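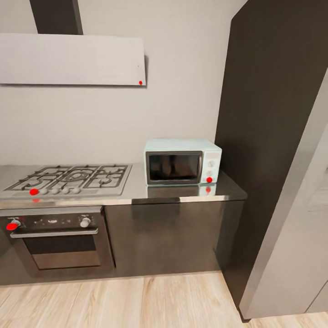 Kitchen model, cooktop on the left, microwave on the right.

Notebook, fire investigation bench, Neltberg
March 16, 2023

Long day and a good one, so I am writing this down before I go home and forget the half of it. Most of it concerns the wall panels from the Dodau house and what we can and can't say about where that fire began. Şengül Kılıçarslan is taking over the bench while I'm away, so part of this is for her (hello Şengül, the good tweezers are in the top drawer, please put them back there).

First, where we stand with Dodau. The report from the scene gave the origin as the utility room at the back of the house, low on the wall shared with the hallway. The patterns on the hallway side fit that well enough. What bothered me from the start was the clean area on the utility room side, a patch of bare gypsum about knee high, with heavy soot all around it. The first reading was that the paper face had burned off there early and the soot had then cooked away because that spot stayed hottest longest. That's a perfectly fair reading and I would have written the same thing in the field, with cold feet and the homeowner standing next to me. But a clean patch can also come from a hose stream, or from something that was leaning on the wall and got moved during overhaul, and I wanted to look at the board itself before we all settled into it.

So this morning I cut the panel. I took strips across the clean patch, starting well out in the sooted part on the left and ending well out on the right, and looked at the cut edges for the depth of calcination. I probed each strip by hand first with the dial gauge and then sectioned it and looked for the color change. The two methods agreed nicely in the sooted areas, which was a relief after the trouble we had with the probe last July. In the clean patch the probe went deeper, as you would hope if it had been hotter there, and the section showed the gray line sitting deeper too. I had been half expecting to find it shallow and to have to make an awkward phone call, so I was pleased.

One strip didn't behave. The lower right one crumbled when I lifted it and I lost the face of it, so there's no usable section. The pieces are bagged and labeled with the rest. I wrote "damaged in handling" on the bag and my initials, and I'd ask anybody who breaks one to do the same. It happens to all of us and it is a lot easier to explain with a note on it.

Then the furnace work. I wanted a reference from undamaged board of the same make, and the contractor had been kind enough to leave us an offcut from the garage side that never saw any heat. I cut 2 coupons and ran them one after the other at 800 degrees Celsius, face toward the element, back open to the room. The first one I pulled too early because I misread my own timer (I had set it for the warm-up and not for the soak, and then walked off to make tea, and there we are). I'm keeping the coupon but not the number. The second one ran the full time and gave a lovely clear line, straight as a ruler, with that chalky look behind it that you never quite get in a real house because real houses are full of drafts and shelves and coats on hooks.

I want to be careful about what that second coupon is good for. It tells us that this board, heated steadily from one side, calcines the way the textbooks say it should and that our probe reads it properly. It doesn't tell us how hot the utility room got. I know it's tempting to lay the coupon next to the strip from the house and say, well, they match, so it must have been that temperature for that long. A lower heat for a longer time will bring you to much the same place. I'd like that sentence to go in the report more or less as I've put it here, and if the insurer's engineer wants to argue about it I'm happy to sit down with him and a cup of coffee and go over it.

Next the cord. This is the appliance cord recovered from the floor of the utility room, near the base of the same wall. We had it in the cleaning bath yesterday afternoon and it came up better than I dared to hope. There is a bead on one conductor, with a sharp edge between the melted copper and the drawn copper next to it, and the strands right behind the bead still show their lay. On the other conductor the matching damage is at the same distance from the plug. All of that says the cord was energized when the insulation failed. It does not say the cord started anything, and I've underlined that in the paper copy. A fire that comes along and burns through a live cord leaves just the same kind of bead. What it does give us is one more fixed point for the arc map, and it's a point close to the floor and close to the clean patch, so it belongs in the story.

The arc map itself is still thin. The hallway circuit shows no arcing anywhere along the run we recovered. The utility room circuit shows damage at the receptacle box and at the cord and nowhere farther up the line. I've drawn it out on the big sheet and pinned it over the light table. Please don't take it down to photocopy it, the pins leave holes and it's more hole than paper already. Take a picture with your phone.

A word about Cotine. They sent back the debris samples from the can by the back door, and the cover letter says no ignitable liquid identified in the floor samples. They did flag one thing that I was glad to see in writing, namely that the comparison sample of flooring was taken from very near the doorway and they'd have liked one from farther away. Fair enough! We don't have one, the floor in the next room was a different material, and I'd rather say that plainly than send them something that isn't a true comparison. I've drafted two sentences on it for the limitations section. Şengül, have a look and see if they sound too apologetic. I tend to go on.

Türkmen is the other open matter. That's the warehouse job, and the only part on our bench is the sprinkler heads. There are 6 of them in the tray, all from the north bay, tagged by position. I haven't touched them beyond logging them in and checking the tags against the chain-of-custody sheet. Both sides have to be present before anyone takes a wrench or a pick to those, and the letter to the owner's expert went out only this week. Until he answers they stay in the cabinet, closed and locked, and if a very polite person telephones and asks whether we could just peek inside one to see if there's any scale in it, the answer is no, with kindest regards.

Things I would do differently, while they're fresh. I would photograph each strip before probing as well as after, with the scale lying along the cut edge and not beside it. I did it for most but the first pair have only the "after" set and I was cross with myself. I'd let the sectioned edges sit overnight before brushing them, as the dust smears and makes the line look wider than it is. And I would label the back of the board as well as the front, in pencil. Twice I had a strip in my hand and had to think which way up it had hung on the wall, and on a worse day I might have guessed.

Equipment. The dial gauge is reading true against the blocks, checked before and after. The extraction over the furnace is noisy but pulling fine. We're low on the middle size of evidence cans and on lid liners, and I've put both on the order list. The balance wants leveling every time someone leans on that bench, and since that someone is usually me I've moved my stool to the other side.

Left for Şengül, in no special order: finish the photo log for the strips, chase the homeowner's electrician for the panel schedule, and ask the fire department if the crew remembers which door they brought the first line in through. That last one matters more than the rest. If the hose came in by the back door it would have hit that wall first, and even with the calcination results looking the way they do I want to know it. The captain was very friendly when I called before and said afternoons are best.

The strips are on the drying rack with the cover over them, furnace is off at the wall, key to the cabinet is signed back in. I have the draft report on my desk with my scribbles in the margin, and the page with the tea ring on it is the current one.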